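Sunday, evening

In the morning I woke with a sore throat and wanted one tablet, and it took me a quarter of an hour to find it. Everything was in the plastic box, the one I bought when I moved to Clolldale, and the box was in the hall cupboard behind the winter shoes. I found the tablets in the end, but I also found how badly I keep my things. My mother would have been ashamed of me. She had a tin for plasters and a tin for tablets, and she wrote on the lids with a red pencil.

So after breakfast I carried the box to the big table and decided that this would be my work for the day. I did not go to the market and I did not answer Vilho, who wanted to walk. It was raining a little anyway.

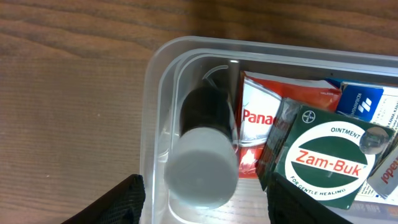 WHAT WAS IN THE BOX

The Panadol first, because it was the thing I needed. The package is quite crushed now. I have a bad habit of pushing new things in on top of the old ones, and cardboard does not forgive this. The dark bottle was lying on its side next to it. I have told myself many times that a bottle should stand, but in this box it always falls down as soon as I carry it to another room.

Then the Zam-Buk. I did not know this name before I lived with Clementina. She used it for everything: insect bites, dry hands, a burn from the oven door. When she moved to Larneteo she left it to me together with her big soup pot, and I think she believed the ointment was the better present. I use it in December, when the skin on my fingers opens. The smell is strong and I have learned to like it.

Also there were packages with printing so small that I had to fetch my other glasses. I read every label from beginning to end, also the parts about children and about driving. It is slow reading. English on a medicine package is a different language from the English of the newspaper, and I keep the dictionary next to me for it. Today I learned the word "drowsiness" properly. I had always understood it, but I had never once spelled it right.

Two packages were past their date. One of them I must have bought before the move, when I still worked at Haque, and carried it here without looking at it. These two I put in a paper bag for the pharmacy. I do not want to throw them in the kitchen bin, although I know that people do it.

After reading came the arranging, and this I enjoyed more. I like to put things out on a table before I put them away again. On the dark wood I can see them well, and I can think which of them belong together.
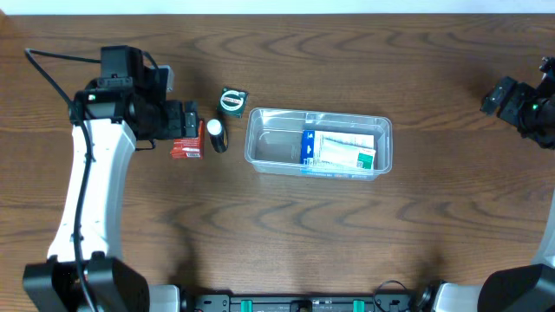 Agathe Joly, when I telephoned her about it, told me that I was doing it in the wrong order. First you decide on the places, she said, and only then do you take the things out, otherwise you will have your table full until Wednesday. She keeps all flat boxes standing like books, with the name on the upper side, and the bottles she does not keep with them at all. They live in a drinking glass on the shelf. I said that my shelf is too narrow. She said then buy a wider shelf.

I did not follow her completely. But the idea with the books is good and I tried it. Flat boxes on one side, bottle and ointment on the other, and the tablets for pain in front, where the hand goes first when one is ill and impatient. The flat boxes fell over as long as there were only a few of them. I will need something to hold them up -- maybe a piece of cardboard, folded. I must look tomorrow if I have one.

At noon I made soup and ate it in the kitchen, standing, so that I would not have to move anything.

The wall behind the table needs work too. I noticed it again today because I was sitting opposite it for so long. It has gray marks everywhere, and one small reddish spot near which I have never found an explanation. Jarmila says that a wet sponge with a little baking soda will take away the gray. She also says that it will take away the paint if I press too hard. I have written "sponge" on the shopping list, with a question mark.
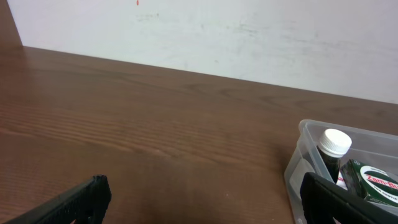

The table, the wall and the box, Sunday.

In the afternoon the throat was better. I drank tea with honey and wrote a list of what is missing: plasters in the small size, a thermometer which works, something for the stomach. The old thermometer shows the same number for me and for the tea. Eetu has five of them, he told me once, and I could ask him for one, but then I would have to listen to how he got them.

I will go to the pharmacy on the way home from the dentist. The paper bag is already hanging on the door handle, and the list is inside it.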